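Home Stories Make & Do Ask Liv Quizzes Grown-ups

Why do some things let you see through them?

by Liv Engebretsen

My desk is a terrible mess today. I was meant to be sorting bottles and pots into a basket, and I got stuck on the very first one because I held it up to the window and started wondering. Why can I see what's inside this one, when the next one along keeps everything secret?

So let's wonder together!

Start with light. Light zooms along in straight lines until it meets something. When it meets a wall, it can't get through, so you can't see what's on the other side. When it meets a window, most of it sails straight in. The word for a wall is opaque (say it oh-PAKE). The word for a window is transparent.

Then there's a word for the in-between things, and it's my favourite — translucent. Light gets through, but it gets jumbled up on the way. Think of a bathroom window with bumpy glass. You can tell somebody is in the garden, but you can't tell if it's your brother or the postman.

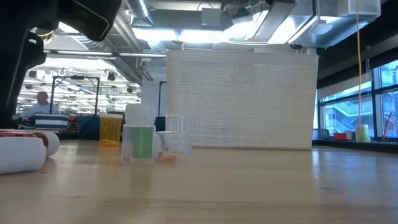

Bottles are brilliant for learning these words, as they come in all three kinds. A plain white one is usually opaque, so you have to open it or give it a shake to find out if there's anything in there. A clear one is transparent. And orange pill bottles are see-through with a colour added, which means everything behind them goes orange too. (Please leave real medicine bottles to the grown-ups. Yoghurt pots and empty drinks bottles work just as well.)

You can make your own test at home. Find a torch and a dark corner, then gather up whatever you like: a mug, a sandwich bag, a piece of greaseproof paper, a jam jar. Shine the torch at each one with a wall behind it. A strong dark shadow means opaque. Hardly any shadow means transparent. A soft, milky glow means you've found a translucent one.

My friend Said Cherkaoui tried this with his class and they tested 40 things before lunch! The one they argued over most was a slice of cucumber. I'd say translucent, but try it yourself and see what you think. 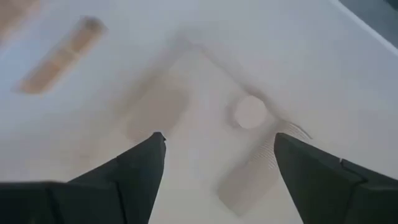
Shadows are worth a closer look while you've got the torch out. They don't all have crisp edges. Put a wooden block on a white table and you may get a fuzzy grey patch spreading around it, like the one around that light brown bar. Light in a room often comes from lots of directions at once, and each bit makes its own faint shadow. They overlap and go soft. With one small torch in the dark, the shadow is much sharper. Move the torch closer to the block and watch the shadow grow!

One last thing to try. Take a clear sandwich bag and look through it at your hand. Easy. Now fold it over, and over again, and keep looking. Each layer bends and bounces a little of the light, so your hand gets blurrier every time. How many folds before your fingers disappear? I lost count and had to start again.

Right, back to my basket.

Comments

Enus: we did the torch one and my sister's hair bobble was opaque but the sparkly bit wasn't

Ekanayake family: Cucumber is DEFINITELY translucent. Tomato took us ages.

Mikovetti: What about ice? Ours was clear at the edges and white in the middle.

Liv: Ooh, good one! The white part is usually full of teeny air bubbles, and they jumble up the light.

Back to Ask Liv Next question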